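计算机硬件维护　第五讲讲义
台式机箱内部结构、电源线束与处理器插座的检查

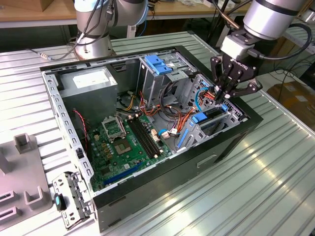 图5-1　侧放并拆去侧板的塔式机箱。处理器插座为空，金属固定框架处于打开位置。

主讲：Gijs Peeters
实验地点：344室
先修内容：第二讲（静电防护）、第四讲（紧固件与手工具）

5.1　本讲范围

本讲讨论塔式台式机在侧放状态下的内部布局、主要部件的机械固定方式、电源线束的识别，以及触点式处理器插座的检查与复位。散热器的安装压力和导热材料的涂布留到第六讲。固件设置不在本讲范围之内。

实验用机的机箱均为钣金内架加深色外壳的结构。各机型的卡扣位置有差异，讲义中的“左”“右”一律以图5-1的方向为准，不以机箱直立时的前后方向为准。直立方向的用语在需要时另行注明，例如“前面板侧”“后窗侧”。

5.2　术语

机架：承载主板、电源和驱动器托架的金属骨架。
后窗：机箱背部露出主板接口和扩展卡挡板的区域。
挡板：封闭未使用扩展位的金属条，有整体冲压式和独立可拆式两种，后者可带通风槽孔。
托架：固定硬盘或光驱的金属框。
释放扣：托架上用于解除锁定的塑料件，多为彩色，便于辨认。
固定框架：处理器插座上的金属压框，由拉杆锁紧。
线束：从同一出口引出的一组导线及其端部连接器。
防呆：连接器或部件上防止错插的结构，包括缺口、倒角、卡榫和不对称的针脚排布。

部分中文资料把固定框架称为“扣具”，又把散热器的固定件也称为“扣具”。两者在本课程中必须区分。实验记录里写“固定框架”或“散热器扣具”，不写单独的“扣具”。

5.3　开箱前的准备

5.3.1　断电

1）从操作系统正常关机。休眠和睡眠状态不等于关机。
2）关闭电源单元背部的开关（如有）。
3）拔下交流电源线，再拔其余外部线缆。
4）按住前面板电源键五秒，使待机电路中的残余电荷释放。
5）观察主板上的待机指示灯。指示灯未熄灭时不得继续。

不是每一种主板都设有待机指示灯。没有指示灯的机型，完成第4步后等待一分钟再开箱。

电源单元的外壳在本课程中任何时候都不打开。单元内部的初级侧电容在断电后仍可保持危险电压，前述第4步对它没有可靠的放电作用。电源单元按整件处理：测量输出、检查线束、整体更换。

5.3.2　放置

机箱侧放，主板所在的一面朝下，开口朝上。台面应平整，承重充足，表面没有松散的螺钉或金属屑。采用型材或带棱台面时，须确认机箱边缘没有落在沟槽上形成翘曲。侧放后用手在对角方向轻压机架，有晃动则调整位置。

侧放的好处在于主板呈水平状态，散热器、扩展卡和内存条的重量不再对插槽形成侧向力矩，螺钉脱落时也不易滑入电源单元的通风孔。缺点是灰尘会落向主板，所以除尘要在侧放之前完成，用软毛刷和低压气流从上往下清理。气流吹过风扇时按住扇叶，防止其高速旋转。

5.3.3　静电防护

佩戴腕带，腕带夹接到接地点。夹在喷漆面上无效。机架内侧的裸露钣金可以作为等电位连接点，但交流电源线已经拔下，机架本身并未接地，因此腕带的另一端仍应接到工作台的接地端子，机架再用单独的跳线与该端子相连。

导电部件从防静电袋中取出后，放在防静电垫上。防静电袋的外表面不作为放置面使用。

5.4　机箱的机械结构

5.4.1　机架与外壳

典型塔式机箱由底板、顶板、前框、后板和主板托盘组成。外壳提供外观面和部分屏蔽，受力主要由机架承担。机架边沿常见成排的矩形孔，其用途随位置而定：靠近侧板接合面的孔多数与侧板卡舌配合，或为接地弹片留位；靠近前框的孔兼作通风或固定孔。

拆卸侧板时，先松开后部的螺钉或拨动锁扣，再沿导轨方向平移，最后抬起。直接掀起会使卡舌弯曲。弯曲的卡舌复位后即使能装回，侧板与机架之间的电接触也可能变差。

钣金件的冲压边有毛刺的可能。伸手进入驱动器区域时，手背朝向金属边，避免沿边滑动。

5.4.2　电源单元的位置

图5-1中电源单元位于内部左上角，顶面贴有白色标签。标签应当抄录以下内容：各路额定输出电压、各路最大电流、总功率、输入电压范围、型号。合并功率一栏往往被忽略。3.3 V与5 V两路通常共用一个功率上限，两路单独的最大电流不能同时取到。

电源单元一般由后板上的螺钉固定，品牌机可能另有托架或滑轨卡扣。取出时用一只手托住单元底部，再拆最后一颗螺钉。侧放状态下单元不会自行坠落，但仍可能在松开后滑动，碰到下方的主板元件。

5.4.3　驱动器托架与释放扣

图5-1上方中部为金属驱动器托架，上有两个亮蓝色的塑料释放扣。许多整机厂商用统一的颜色标记可以徒手操作的部位，维护手册里会给出具体含义。没有手册时，不应只凭颜色判断某个部件能否拆除。

释放扣的一般操作顺序如下：

1）先断开驱动器的数据线和电源线。
2）确认托架周围没有线缆穿过。
3）按下或拨动释放扣，保持受力。
4）沿导向方向推出驱动器，或将托架整体抬起。
5）松开释放扣，检查回弹是否完全。

第4步遇到阻力时停止，返回第2步。塑料扣的根部是应力集中处，长期受热后变脆，强行操作会在此断裂。断裂后的托架即使能用其他方式固定，驱动器的振动情况也已改变，应当更换。

部分托架为铰接式，可向上翻转，为主板上的连接器让出空间。翻转式托架须锁定在上位以后再伸手进入下方。没有锁定机构的，由同组另一名成员扶持。

5.4.4　扩展位与挡板

后窗扩展区有挡板和固定夹。固定夹代替单颗螺钉，一次压住多块挡板或多张扩展卡的金属尾片。打开固定夹后，全部扩展卡同时失去上部约束，只剩插槽的夹持力。

空闲的扩展位必须装有挡板。缺失挡板会改变进风路径，使部分气流绕过发热元件，同时在屏蔽上形成开口。整体冲压式挡板拆下后不能装回，拆除前应确认该位置确实要使用。

扩展插槽的长短和颜色由主板厂家决定。插槽的物理长度不代表电气通道数：全长插槽可以只连接四条通道。通道数从主板手册或插槽旁的丝印获取。插槽颜色在不同厂家之间没有统一规定，同一块主板上的不同颜色可能表示优先级，也可能只是接口类型不同。

5.5　主板上的主要部位

5.5.1　辨认顺序

初次面对一块陌生主板时，按固定顺序辨认可以减少遗漏。本课程采用的顺序是：处理器插座、内存插槽、扩展插槽、主电源接口、处理器供电接口、存储接口、前面板插针、风扇插针、纽扣电池。每辨认一处，在记录表的主板轮廓图上标出位置和方向，方向以防呆缺口为参照。

主板轮廓图先画外形和安装孔，再画部件。从安装孔入手定位，比例误差较小。

5.5.2　内存插槽

内存插槽成对平行排列，两端或一端设有锁扣。两端锁扣式：将两端同时向外打开，内存条缺口与槽内凸起对齐，两端均匀下压，锁扣自行复位。单端锁扣式：先将固定端插入，再压另一端。压入时主板弯曲可见，说明力过大，或下方支撑柱缺失。

双插槽主板上只装一条内存时，安装位置按手册。手册遗失则查看丝印编号。不同厂家的编号起点不同，有的从离处理器最近的插槽开始，有的相反，不得类推。

混用不同容量的内存在多数平台上可以启动，但通道的交织方式可能改变。记录时分别写明每一插槽的容量和标称速率，不写总和。

5.5.3　纽扣电池与清除跳线

电池电压低于2.8 V时建议更换。测量时电池保持在座内，万用表置直流电压挡，黑表笔接机架，红表笔接电池正面。取出后再测得到的是空载电压，数值偏高，不能用作判据。

取出电池会丢失时钟，在部分机型上还会丢失固件设置。操作前须征得实验指导同意，并把原有设置记录下来。

5.6　电源线束

5.6.1　导线颜色

采用传统配色的ATX电源，其颜色含义见下。

橙色　+3.3 V
红色　+5 V
黄色　+12 V
黑色　地
紫色　+5 V待机
绿色　PS_ON#，低电平有效
灰色　PWR_OK
蓝色　−12 V

蓝色导线在不同线束中含义不同。从电源单元引出的蓝色细线是−12 V，而机箱内较宽或较粗的蓝色线缆可能是数据线，其外皮颜色没有电气含义。辨认时沿线缆追到两端，再下结论。红黑双绞或并行的细线也有同样的问题：可能来自风扇、扬声器、开机检测开关或指示灯，必须以端部所接的插针为准。

全黑线束和品牌机专用线束不能使用上表。专用线束即使连接器外形与标准件相同，针脚定义也可能不同，混用会造成主板或电源单元损坏。更换电源前用万用表逐针核对。

5.6.2　24针主接口定义

连接器卡扣一侧为13至24针，对侧为1至12针。

1　+3.3 V　　　　13　+3.3 V
2　+3.3 V　　　　14　−12 V
3　地　　　　　　15　地
4　+5 V　　　　　16　PS_ON#
5　地　　　　　　17　地
6　+5 V　　　　　18　地
7　地　　　　　　19　地
8　PWR_OK　　　　20　空
9　+5 V待机　　　21　+5 V
10　+12 V　　　　22　+5 V
11　+12 V　　　　23　+5 V
12　+3.3 V　　　 24　地

第13针除供电导线外常并有一根较细的检测线，用于补偿线路压降。该线断开时输出电压可能偏离。压接处两根导线一粗一细属正常结构，不是维修痕迹。

5.6.3　输出容差

+3.3 V　3.14至3.47 V
+5 V　　4.75至5.25 V
+12 V　 11.40至12.60 V
−12 V　 −10.80至−13.20 V
+5 V待机　4.75至5.25 V

测量在带载条件下进行。空载读数落在容差之内，只能排除完全失效，不能证明电源正常。PWR_OK应在主要输出稳定之后变为高电平，延迟在100至500 ms之间。普通万用表无法测量该延迟，需要示波器，见第八讲。

5.6.4　断开连接器

主接口有侧面卡扣。拇指压下卡扣的尾端，使前端抬离挂点，同时握住连接器塑料本体，沿垂直于主板的方向拔出。可以在短边方向做幅度很小的交替摆动，不可在长边方向扳动。任何情况下不得拉导线。

白色的四针外设连接器没有卡扣，依靠针与套筒之间的摩擦力保持，久置后较紧。其套筒在塑料壳内有一定浮动量，插入前从正面观察四个套筒是否对正。套筒歪斜而强行插入，会把其中一个向后顶出，外观上连接器到位，该路却没有导通。

SATA电源连接器为扁平L形。接口侧的塑料舌片较薄，向上扳动容易折断。断裂后金属片暴露，不得通电。

5.6.5　线束的路径

线束应避开下列位置：风扇叶片的旋转范围、散热器表面、托架的活动行程、侧板卡舌以及机架冲压边。图5-1这类布局，线束集中在机箱中部，复装时尤其要留意托架回位时是否压线。

建议的整理顺序：先接处理器供电，再接主接口，然后接存储设备，最后处理余线。余线的弯折处与连接器本体之间留出至少20 mm直线段。扎带剪切后的尖端不应朝向导线。数据线不与电源线束扎在同一处；数据线对过小的弯曲半径敏感，折痕明显的应更换。

拆线前应记录原有走线。文字记录以“从何处引出、经过何处、终止于何处”为格式，每条线缆一行。线缆编号标签贴在距连接器30 mm处，编号写两遍，使标签缠绕后从两面均可读出。

5.7　处理器插座

5.7.1　结构

触点式插座的弹性接触件位于插座内，处理器底面为平面触点。与针脚在处理器一侧的结构相比，插座更容易受损，而插座损坏通常意味着更换主板。这一差别决定了操作的重点：保护插座。

插座由四部分组成：塑料座体、接触件阵列、固定框架、拉杆。固定框架在打开位置时接触件阵列完全暴露，此时工具、螺钉、线缆端部和手指都不应越过插座上方。确需越过时，先盖上保护盖。

5.7.2　打开

1）确认散热器已拆除，处理器顶面的导热材料已清理。
2）压下拉杆，向外侧移出挂钩，再缓慢抬起。
3）翻开固定框架至限位。
4）用两指捏住处理器侧边，垂直提起。
5）立即盖上插座保护盖，或完成目视检查后盖上。

处理器与散热器粘连时，不要垂直硬拉。在固定框架式插座上，处理器受框架约束，一般不会随散热器脱出，但过大的拉力仍会传到主板。先使处理器升温，待导热材料软化后水平扭动散热器，再提起。

5.7.3　目视检查

光源从低角度射入，沿阵列的行方向观察一次，旋转90度再观察一次。正常的接触件反光点排成等距直线。反光点偏离、缺失或明显变亮，都标为可疑点。可疑点以行列坐标记录，原点取插座定位三角标记所在的角。

放大倍率以10倍为宜。倍率过高时视野太小，反而看不出偏离。检查时不得用棉签、刷子或压缩空气接触阵列。纤维可能勾住接触件，气流可能把异物推入更深处。发现异物，记录位置后交由指导处理。

常见异常分为四类：

甲类，异物。灰尘、纤维、导热材料残留。导热材料即使标为不导电，也会增大接触电阻。
乙类，单点弯曲。接触件尖端偏离，但根部完好。
丙类，区域性弯曲。多为处理器掉落或斜向放入造成，方向一致。
丁类，缺失或烧蚀。接触件断裂、变色，或座体局部熔化。

乙类可以在显微镜下校正，由指导操作。丙类视数量和位置决定。丁类不修复。

5.7.4　放入与锁紧

处理器侧边的缺口与座体上的凸起对应，角部三角标记与插座标记对应。两者必须同时吻合。处理器保持水平，在距插座最近处轻轻放下，不推、不压、不横移。就位后其边缘应与座体四周间隙均匀。

合上固定框架，再压下拉杆。拉杆在后半程阻力明显增大，属正常。阻力在前半程就出现，应抬起检查。锁紧时可能听到轻微的摩擦声。

空插座长期存放时，装上塑料保护盖，固定框架合拢，拉杆锁住。固定框架打开的主板不得叠放，也不得装袋运输。

5.8　实验安排

每组两人，一人操作，一人记录，完成5.7节后交换。实验用机编号274，电源测试负载编号725，均从344室器材柜领取。手工具使用Rotero套装，放大镜为Gerix台式型，腕带每次使用前在Gosselin测试器上检验。测试器显示不合格时更换腕带，不要反复按压以求通过。

实验记录在Mirar系统中填写，实验结束后48小时内提交。周日系统维护，当日不能上传附件，但文字部分可以保存。

操作步骤：

第一阶段　外部检查
核对机箱编号。检查外壳有无变形，侧板锁扣是否完整。记录后窗各接口的名称和位置。

第二阶段　开箱与辨认
按5.3节断电、放置、接地。拆除侧板，侧板内侧朝上平放于台面以外的架子上。按5.5.1的顺序完成主板轮廓图。此阶段不断开任何连接器。

第三阶段　线束登记
从电源单元出口开始，逐一追踪并登记。未接设备的连接器也要登记，终止位置写“悬空”。无法确定用途的线缆写“待定”，并写明导线颜色、根数和连接器针数。

第四阶段　插座检查
按5.7.3进行。插座中装有处理器的机器，先按5.7.2取出。插座已空的机器，直接检查，并在记录中注明接收时固定框架和拉杆的位置。

第五阶段　复位
盖保护盖或装回处理器。恢复线束路径。托架复位，确认释放扣回弹。清点螺钉和工具。经指导检查后安装侧板。

本次实验全程不通电。输出测量在下一次实验中用测试负载进行，不以主板作为负载。

5.9　记录表填写规则

表头填写组号、机号、操作人和记录人。交换之后另起一行，不涂改原有姓名。

部件状态只用四种代号：完好（W）、可疑（K）、损坏（S）、缺失（Q）。“可疑”必须附文字说明，其余可省。不要使用“基本完好”“轻微损坏”之类的表述，此类记录在后续追溯时无法比较。

颜色按肉眼所见填写，老化变色的塑料写现有颜色，括号内可注推测的原色。金属件区分有涂层与无涂层。螺钉记录螺纹规格和头型：机箱中常见6-32和M3两种螺纹，直径接近，互换后可以旋入数圈，再旋则损坏螺纹。6-32螺纹较粗，多用于硬盘、电源和机箱；M3较细，多用于光驱及部分主板支撑柱。手感在前三圈内即有明显阻力，应退出更换。

坐标统一采用“行-列”格式，行在前。插座中部没有接触件的区域仍计入行列。

5.10　常见错误

主板轮廓图的方向与文字记录不一致。多数情况是画图时转动了纸张。在图纸上先标出电源单元所在的角，再开始画。

把线缆外皮颜色当作电压依据。见5.6.1。

在固定框架打开时整理上方线束。线束连接器落入插座可造成丙类损坏。先盖保护盖，后动线。

按下释放扣的同时拉动仍连着的驱动器。数据接口的塑料舌片常在此时折断。

取下挡板后未登记。复装时缺一块，往往在台面下方或电源单元风扇格栅附近找到。侧放的机箱不得在找到遗失金属件之前直立，也不得通电。

拆卸前未记录前面板插针。前面板插针各厂家排列不同，电源开关和复位开关无极性，指示灯有极性，接反不亮，不致损坏。音频和USB插针依靠缺针防呆，针脚弯曲后防呆失效，USB插头错位会使供电与数据线短接。

5.11　与后续内容的衔接

第六讲使用本讲完成的插座检查记录。可疑点未处理的机器不安装散热器。第八讲的时序测量要求学员能够在24针接口背面定位第8针和第16针，定位时注意：从导线侧观察与从插接侧观察，左右相反。5.6.2的表按插接关系编号，读表前先找到卡扣。

第六讲课前需阅读散热器扣具部分，并携带本次主板轮廓图的打印件。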